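Home Projects Reports Staff Contact

Equipment planning for a desktop dismantling cell
Student project report, Kurkia project
Authors: Irja Saarela, Teemu Valtonen
Supervisor: Veikko Pitkänen
January 2020

1. Scope

The Kurkia project covers the removal of reusable parts from discarded desktop computers by a robot arm with a gripper. This report deals with the purchase plan only. Control software and part recognition are treated in a separate report by Eero Keskinen. The budget ceiling set by the department is 3,000 euros, excluding the arm, which is already on the inventory. Delivery of all items is required by June.

2. Working volume

The first planning question was how much clearance the gripper needs inside a tower case laid on its side. Cables take up a large share of the space between the motherboard and the drive bays, and they are the main limit on finger width. Finger length is limited by the drive cage, which the hand must not touch when working on the board.
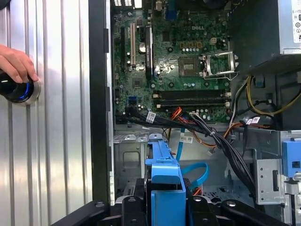
Figure 1. Gripper above an open Dell tower, processor socket and memory slots empty.

The processor socket and the memory slots are the parts of the board where position matters most. The socket has a fine grid of contacts and must not be touched by a finger. A keep-out zone of 13 mm was therefore added to the requirements. The stock fingers meet this at low speed. Narrower fingers were quoted by Dindcombe at 32 euros each and are included in the plan as spares.

3. Gripper options

Three options were compared.

Option A: keep the present gripper, buy spare fingers.
Option B: electric gripper with force reading, from Birnura.
Option C: vacuum tool for flat parts, with the present gripper kept for everything else.

Option B has the best data for cable handling but uses most of the budget and leaves too little for fixtures. Option C was dropped after a review with Pirjo Partanen, as few surfaces inside the case are flat and free of openings. Option A is recommended for the first year.

4. Fixtures and cabling

Case layouts differ between makers, so a fixture made for one model is of limited use. An adjustable clamp with soft jaws is preferred. The clamp must leave the open side of the case free and must not press on the drive cage or the power supply.
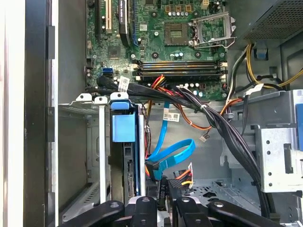
Photo: T. Valtonen / Kurkia project

The thick black cable bundle passes diagonally across the interior to the lower right, with red and orange power wires beside it. Any approach to the drive area from the board side has to cross it. Two measures were costed: a set of hooks for holding cables back, and a second clamp arm for the same purpose. The hooks are cheaper and can be made in the workshop. The second arm is deferred.

Blue plastic latches and drive holders need a different grip from metal parts. Rubber finger pads were added to the list. A pack of 17 pads is the smallest quantity the supplier will ship.

5. Order of purchase

Spare fingers and pads are to be ordered first, followed by the adjustable clamp. Material for the hooks can be taken from workshop stock. The remaining money is held back until the clamp has been tested on more than one case model. If the clamp fails that test, the reserve goes to a second fixture and Option B is moved to the next budget year.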